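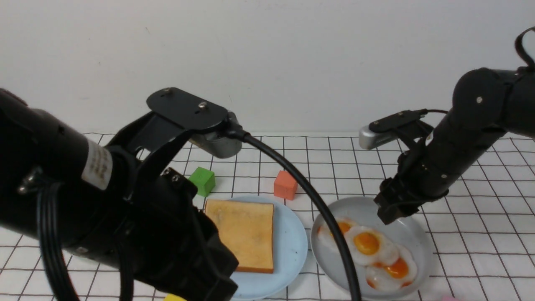 Do I need any catering experience to apply?
Being able to make toast you'd happily eat yourself is plenty, and we'll show you the rest in your first week.

Breakfast person wanted, mornings, Rerorent House

Hello! I'm Ottavio D'Amico and I look after the breakfast room at Rerorent House, which is the long building behind the Gentile Street car park (if you've reached the tyre place you've gone too far). We've been doing breakfasts for the people who work in the building since March and it has got a bit out of hand, in a nice way. Last month we plated up 238 breakfasts, and the month before that it was 235, so it's steady, and I can't keep doing all of it with one pair of hands and a very patient Saturday helper.

So I'm after someone to come in and do the eggs and toast with me. Mostly the toast to begin with, then the eggs once you've got used to our hob, which runs hot on the left and takes a bit of learning.

What you'd be doing

You'd start at 7 and we'd be finished and wiped down by half past eleven. The first job is always bread out, plates out, cloths on. We use the checked tablecloths, white with thin black lines, and they do wrinkle, so you'll be smoothing them out with your forearm every time you walk past. I don't iron them. If you want to iron them I won't stop you.

Then it's toast. People here are fussy about toast and I've come round to their way of thinking. Golden with a proper crust, never pale, never the sort that shatters when you butter it. Two slices to a plate for most people, one for the ones who say they aren't hungry and then come back. We lean one slice on the other so they don't go soggy underneath, and the plates are light plastic ones in soft blues, greens and greys that stack nicely and can be dropped without tears.
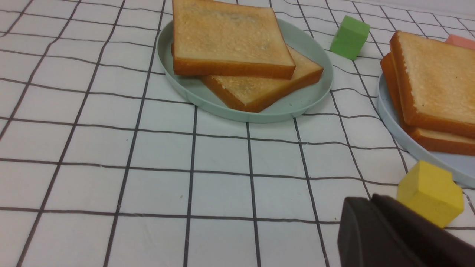 Toast out on the green plate, checked cloth underneath.

Eggs are fried, full stop. I get asked for poached at least once a week and I say the same thing every time. We fry them in batches and put them out together on a big plate so people can help themselves, and what I'm looking for is a bright yolk that hasn't gone chalky and a white that's set all the way through. You'll break some. I still break some. The broken ones go in a sandwich for whoever's on shift, so it's quite a good system from our side.

After the rush there's the clearing. Plates scraped and washed, crumbs off the cloths (shake them outside, over the grass, and check which way the wind is going first), toaster trays emptied, fridge checked, and a note on the pad of what we're short of. Rokach deliver the bread and eggs at quarter to seven and they like someone to sign for them, so if you're a few minutes early now and then, that helps me enormously and I'll put it on your hours.

Who I'd like to hear from

Somebody who's cheerful before eight o'clock, or at least quiet. I really don't mind whether you're nineteen or seventy. If you've worked in a café, lovely, and if you've only ever cooked for your own family then you've probably fried more eggs than most. You'll be on your feet nearly the whole time and there's a bit of lifting when the bread crates come in, so do tell me if that's tricky and we'll sort out who does what.

You do need to be able to get here for the start of the shift. The first bus only just makes it and I'd rather you knew that now. There's a bike rack round the side and parking at the front until nine.

You'll need a basic food hygiene certificate, but if you haven't got one we pay for it and you do it in work time. Ukanus, who run the building, sort out the wages, so you'd be paid by them every fortnight and have a proper contract with holiday pay. Rates are on the form. Aprons are provided, and so is breakfast, obviously.

Shifts are Monday to Friday to start with. I could split it between two people if you'd each like half the week, so if you've got a friend who's also looking, send your notes in together and say so.

How to apply

Please don't send me a long CV! Half a page is fine. Tell me who you are, which mornings you can do, and how you like your toast, as I'm properly curious and it makes the reading more fun. Drop it in at the front desk marked Breakfast Room, or fill in the form on the Rerorent House jobs page. I'd like everything in by Fri 1 October.

I'll ring everyone I'd like to meet the week after. Come in for a trial morning, which is paid, and we'll do a service together so you can see if you can stand me and the radio. If you've got allergies, tell me when I ring, especially eggs or wheat, for reasons you can probably guess.

If you want a nose round first, come by after ten when it's calmer and ask for Ottavio. I'll be the one with butter on his sleeve.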